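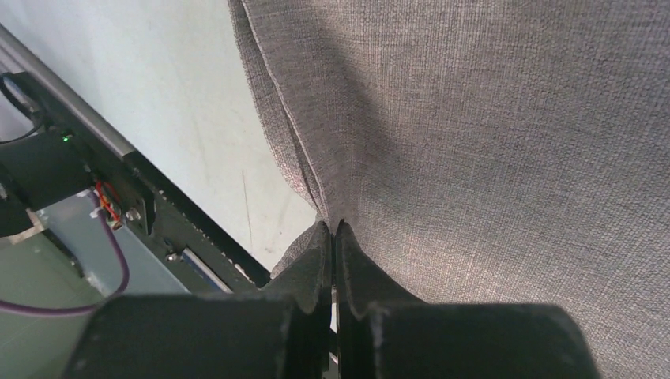

How Does a Workplace Buy a Robot?

Imagine a laundry that washes sheets and towels for hotels. All day long, people pick up cloth, find the edges and fold it. The laundry would like a robot to help with some of the folding. It can't just walk into a store and come home with one. Buying a robot takes planning, and most of the planning happens with paper and pencil.

Start with the job

The first question is what the robot will do. "Help in the laundry" is too big an answer. "Hold one edge of a sheet while a person folds the other" is much better. A small, clear job is easier to shop for.

Cloth is a hard job for a robot. A box keeps its shape when you pick it up. A sheet droops, twists and bunches up. People feel the edge of a sheet with their fingertips without thinking about it. A robot has to be given a way to find the edge and hold on.

Choose the hand

The part of a robot that grabs things is called a gripper. Grippers come in many kinds. Some use suction, like a vacuum cleaner. Some have soft fingers that bend. A parallel gripper has two fingers that move toward each other and squeeze, the way your thumb and finger pinch a page.

Suction works well on glass and cardboard. It works poorly on many fabrics, where air leaks through the weave. Pinching is often a better choice for cloth.

The arm and the gripper are often sold separately. A buyer who forgets this may end up with an arm and no hand.

Make a budget

A budget is a plan for spending money. Efthymia Giannakopoulos plans equipment for a laundry company called Harkham. Her budget for a robot has a line for each of these:

The arm
The gripper
Spare fingertips
Cables and a stand
Safety equipment
Training for the workers
Repairs

Fingertips get their own line because they rub against things all day and wear down. Harkham keeps 2 spare sets on the shelf. A set costs 400 dollars, so that line of the budget is 800 dollars.

Repairs are easy to leave out. A new robot doesn't need any yet, but it will later, and the money has to come from somewhere.

Measure the room

A robot arm needs space to swing. It also needs a strong base, a power outlet and a safe path for its cables. A loose cable can catch on a moving part or trip a person walking by.

Makis Vrettos, who works with Giannakopoulos, puts tape on the floor to show how far the arm can reach. Then he asks the workers to push their carts past it. If a cart crosses the tape, the plan has to change.

Try before you buy

Many sellers will test a robot on the buyer's own materials. It helps to bring the difficult ones: thick towels, thin sheets and anything with a wrinkled edge. Buyers write down how many tries went well and how many didn't, and they compare those numbers with the next seller's.

Words to know

Budget: a plan for how money will be spent.
Gripper: the part of a robot that holds things.
Reach: how far a robot arm can stretch.
Spare part: an extra piece kept to replace a worn or broken one.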